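4. Recording two-handed demonstrations

With the Skimus grippers charged and paired (section 3), you're ready for the best part of the whole job: picking up a pair of grippers and simply doing the task you want your robot to learn. No code, no waypoints, just your own two hands! Most people get the feel of it in their first session, and by the second they're already arguing about the best way to lift a lid.

These instructions use the Rurnberg tabletop task, in which the operator handles woven boxes and baskets on a table with both grippers. The same routine works for any task you can do at a table.

4.1 Setting the table

1. Choose a table you can reach right across while seated or standing. Leave yourself room to pull your elbows back.
2. Put the task objects near your side of the table. Decorations such as flowers or a picture frame go farther back. Leave them in! A policy trained on a bare table can be thrown off by the first vase it meets.
3. Turn on the overhead lights and leave them alone until the session is over.
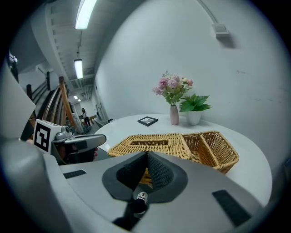

Figure 4-1. Right gripper view across the table, with the second gripper coming in from the left and two wicker baskets ahead.

4. Open Rirero on the recording computer and check both gripper streams. Each stream should show the finger pads low in the picture and the task objects beyond them.
5. Wave each gripper slowly from side to side. The tracking light in Rirero should stay green the whole way. If it drops out, see 4.4.

Note: The view is very wide, so straight edges bow and the table looks farther away than it is. Don't try to steer by the live preview. Watch the real objects and your hands will sort themselves out.

4.2 Getting comfortable

1. Put on the harness and adjust the shoulder straps until nothing shifts when you lean forward.
2. Fit the head camera and snug up its strap. Look down at the table and confirm in Rirero that both grippers are in view.
3. Tie back long hair if it falls in front of the head camera.
4. Pick up the grippers with the marker cubes facing up. Squeeze and release each one a few times to wake the finger sensors. 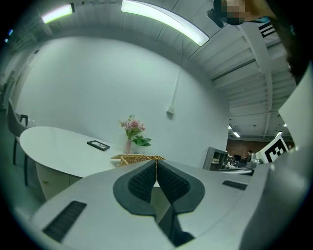
Other people in the room are fine, and you don't need to ask your colleagues to hide at the far end of the shop. What you do want is a clear stretch of floor behind you and to both sides, so that you can shift your weight or step back without bumping a chair.

CAUTION: Route loose cables away from your forearms and off the table edge. A snagged cable can pull a gripper out of your hand.

4.3 Recording an episode

1. Rest both grippers in the start position, just above the tabletop and a comfortable shoulder width apart.
2. Press Record in Rirero, or tap the foot pedal. Wait for the tone.
3. Bring one gripper in to steady the box. Light contact is plenty, as woven material gives under the pads.
4. Use the other gripper for the lid. Go in slowly, close the fingers, and lift in one smooth arc.
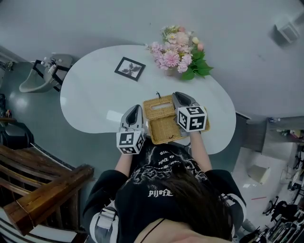

Keep both marker cubes turned toward the head camera as much as the task allows. It's tempting to roll a wrist right over to reach an awkward edge, and the odd roll does no harm, but try moving your shoulder first. You'll be surprised how natural it feels after a handful of tries.

5. Finish the task, return both grippers to the start position, and hold still until the second tone.
6. Mark the episode Keep or Discard. Fumbled the lid, then recovered? Keep it! Recoveries are wonderful training material. Discard only if you dropped a gripper or lost tracking.
7. Move the objects a little, turn one of them, and record again.

Aim for 50 kept episodes before your first training run. An episode should come in under 60 seconds; if yours run longer, split the task in two. Our own Mendes data set grew to 217 episodes in February, and the jump in how confidently the arms handled the lid was a real treat to watch.

4.4 If tracking drops out

1. Stop the episode and set both grippers down.
2. Wipe the marker cubes with a dry cloth. Fingerprints and glare are the usual culprits.
3. Check that one gripper isn't blocking the other's cube from the head camera. Crossing your arms over the table will do it every time.

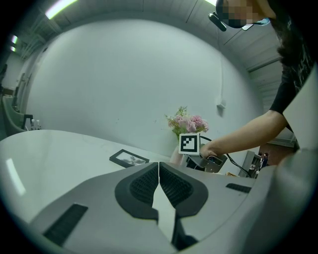

4. Pick the grippers up again and repeat the slow wave from 4.1. If the light still drops out, lower the exposure setting to 16 and restart the streams.
5. Record one short test episode and play it back before carrying on with the session.

Section revised 2025-11-26 by Nuno Vilela. Continue to section 5 to export your episodes.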